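3.2 Bimanual unloading task (student team Lục)

Second task of the semester, set up by Tegan Tapsell and Bình Giáp for the robotics class. Round plate on a white table, small purple pack, two five-fingered hands – the job is to get the pack off the plate without dragging the plate along. Operators were all undergraduates, none had teleoperated before January. Full set is 642 episodes, 510 kept after review. 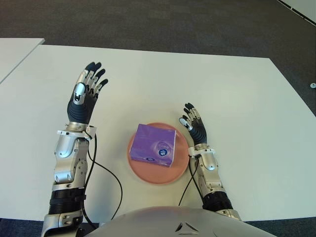 Start poses vary a little between episodes. We did not fix the pack angle, the operator just put it down and went back to the headset. Either hand allowed, though most people picked the left and then stuck with it. Time limit was set late, so the first batch runs long and is trimed in the released version.

Figure 4. Head camera, task 3.2. Left hand closed around the pack, plate clear, right hand open on the table beside the plate.
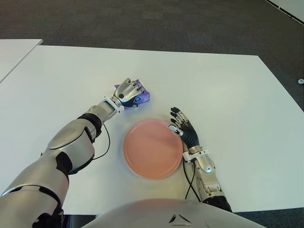
3.3 Wrist views and rejected episodes

Wrist streams were recorded for every episode but are noisy. Close objects go out of focus and can fill most of the view, which hurt the baseline more then we expected. Hicham Hamdy tried masking the worst segments, small gain, not reported. Rejection was by hand – two reviewers, Melaniia Hutsuliak and Tùng Tô, a third only when they disagreed. Most common reasons were plate shifted, pack dropped, operator stopped early. Policy trained for about 1,000 epochs on the kept set, same settings as Section 3.1. Site note from the class log follows, lightly edited.

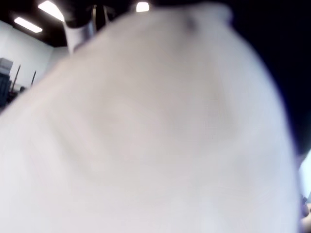 NARBERG, January – Wrist sync checked again before the afternoon group, offset down to 5 frames. Head stream fine. Left wrist cable needs more slack on long reaches, right one ok for now. Next group starts at 2:30, same plate, same pack.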